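Ludano fabric care notes – README

Version 4, last edit Apr 13, 2022. Maintained by Karine Gauthier, with fixes from Lorne Petrenko.

What is in it

A table of care notes for clothes and bedding, 116 rows, one row per item. Plain CSV, comma separated, UTF-8. Started as a list for the Dremau laundry room, got passed around, grew. Tops, pants, socks, sheets, towels. No shoes, no leather.

Columns

item – short name, lower case
fiber – as printed on the care tag, blank if the tag is gone
wash_temp – cold, warm or hot. No degrees, tags disagree too much
dry – line, flat, tumble low, tumble
fold – fold, roll or hang
shrink – none, a little, a lot
notes – free text, messy

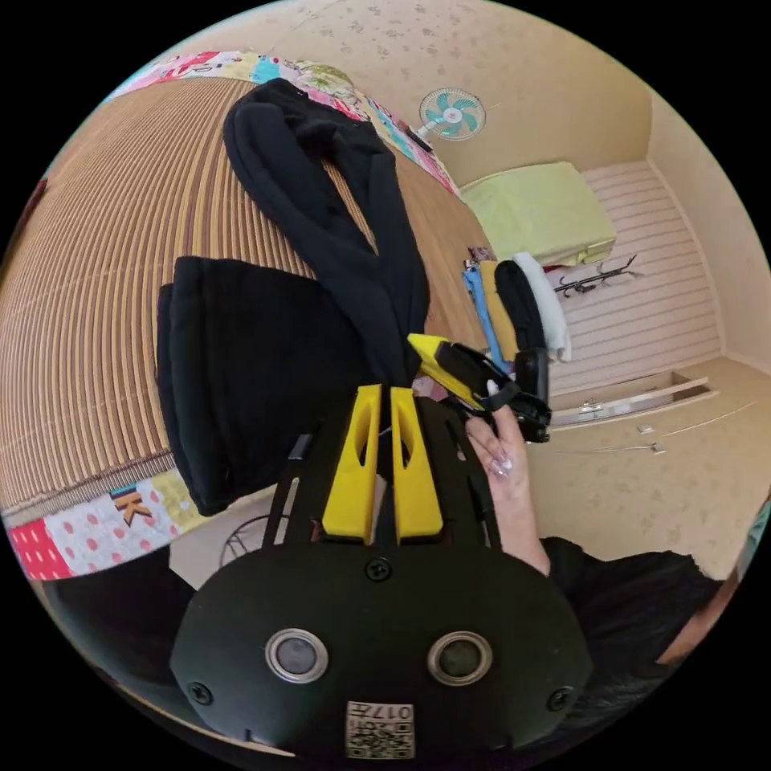 Blank means nobody wrote it down. It does not mean "no". Please dont fill blanks by guessing, a wrong dry value ruins a sweater.

How rows were made

Li-hua Mok copied the tags. Rhonda Ouellet did the washing, one load per row group, then wrote down shrink by laying the item flat next to its old measurements. 28 rows have no shrink value – items were washed before anyone measured them. Those stay blank.

Fold column is opinion. Heavy knits are all set to "fold" as hangers stretch the shoulders. Solange Li disagrees on cardigans, see notes column.

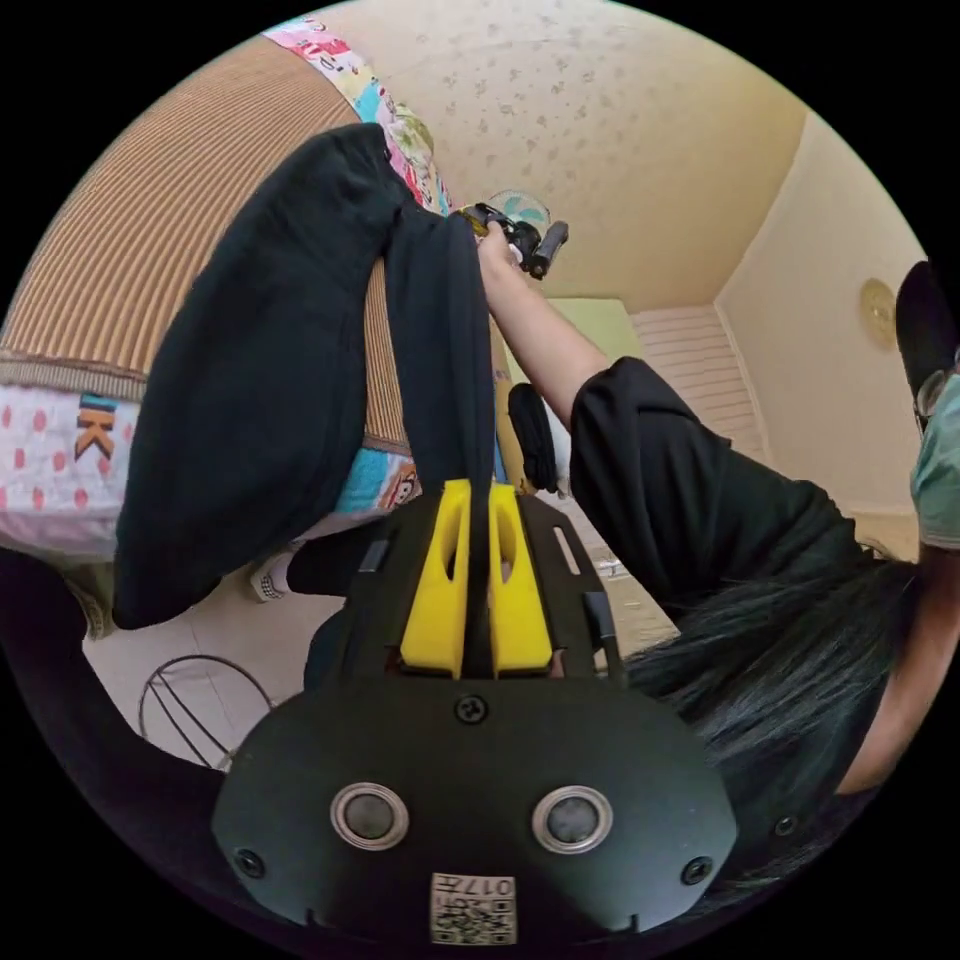 Black knit garment, bed behind.

Known problems

- 5 rows have two fibers in one cell, split by a slash. Will break a simple filter.
- "poly" and "polyester" both used. Same thing.
- Towels are mostly from one store so the shrink values look better then they should.
- Wool rows: wash_temp is always cold, even where the tag says warm. Done on purpose.
- Duvet covers are filed under sheets. Old decision, too late now.

Changes

v4 – added bedding, fixed sort order, dropped the brand column
v3 – notes column split from dry
v2 – Motura rows merged in, duplicates removed by hand
v1 – first list

Next update planned for May if the curtain rows get done.

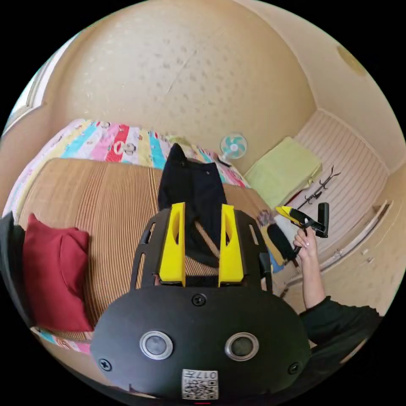 Can I use the shrink column to pick a size when buying?
Only as a hint. The values come from single items washed in one machine, and a different cut or weave can behave differently. Check the tag and leave some room in cotton.

Fixes

Send the item name, the column and the new value to Karine. One fix per line. Photos of tags welcome, front and back, flat and in focus. Fixes without a tag go in notes with your initals.

Use

Free to copy and change. Keep the maintainer line at the top.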